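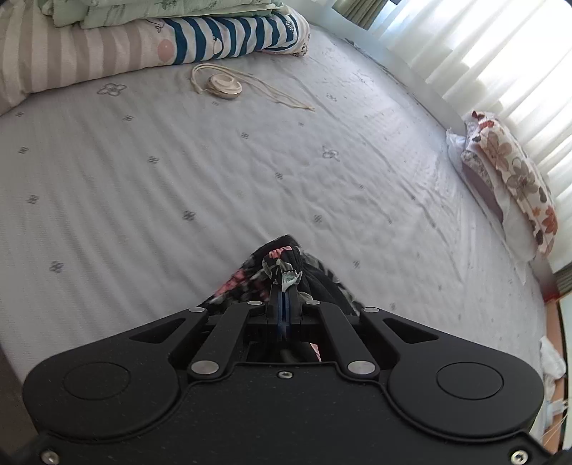
시트 주름 현재 상태. 이불은 한쪽으로 말아 둠

매트리스 시트에 사선 주름이 계속 생깁니다
Wai-kit Shek · 조회 139

회색 꽃무늬 시트를 쓰고 있습니다. 표면에 가는 골이 있는 원단입니다. 씌운 직후에는 괜찮은데 하룻밤 자고 나면 사진처럼 길고 얕은 주름이 대각선으로 잡힙니다. 가운데는 잔주름이 따로 있고, 창가 쪽은 빛을 받아 더 도드라져 보입니다.

매트리스 두께는 31cm, 시트는 Dremum 제품이고 사방 고무줄 방식입니다. 포장에 적힌 대응 두께는 확인하지 못했습니다. 세탁은 3월부터 아홉 번 했고 건조기는 저온으로 돌립니다. 다림질 없이 줄일 방법이 있습니까? 한 치수 작은 것으로 바꿔야 하는지도 궁금합니다.

Lorraine Bolger
사선 주름은 대개 대각선 두 모서리의 장력이 다를 때 생깁니다. 다음 순서로 다시 씌워 보십시오.
머리맡 한쪽 모서리를 먼저 걸고, 그다음 대각선 반대편 발치 모서리를 겁니다. 나머지 두 모서리도 같은 식으로 합니다. 네 곳을 다 건 뒤 매트리스 옆면 중앙을 잡고 아래로 당겨 고무줄이 바닥면 안쪽으로 8cm 이상 들어가게 합니다. 마지막에 손바닥으로 중앙에서 바깥쪽으로 밉니다.
옆면 깊이가 모자라면 이렇게 해도 하루를 못 갑니다. 매트리스가 31cm이면 시트 옆면은 고무줄이 말려 들어가는 길이까지 합쳐 39cm가 필요합니다. 치수를 줄이는 것은 권하지 않습니다. 폭이 맞지 않으면 모서리가 빠집니다.

Ming-te Kong
그냥 다리세요. 저는 분무기로 물 뿌리고 손으로 펴는데 그것도 됩니다.

Zbigniew Michalski
윗분 순서에 더해 시트 고정 밴드를 쓰면 됩니다. 저는 Joltero의 X자형을 매트리스 밑면에 대각선으로 걸어 씁니다. 집게가 금속이면 얇은 원단에 자국이 남으니 플라스틱 집게로 고르십시오.
건조기는 완전히 마르기 전에 꺼내서 살짝 축축할 때 씌우고, 마를 때까지 이불을 덮지 마십시오. 골이 있는 원단은 건조기 안에서 뭉친 채로 식으면 접힌 선이 오래갑니다. 고무줄 길이도 재 보십시오. 늘어난 상태라면 순서를 바꿔도 다시 밀립니다.

Wai-kit Shek
옆면을 재 보니 35cm입니다. 우선 밴드를 주문했고, 시트는 옆면이 더 깊은 것으로 찾아보겠습니다.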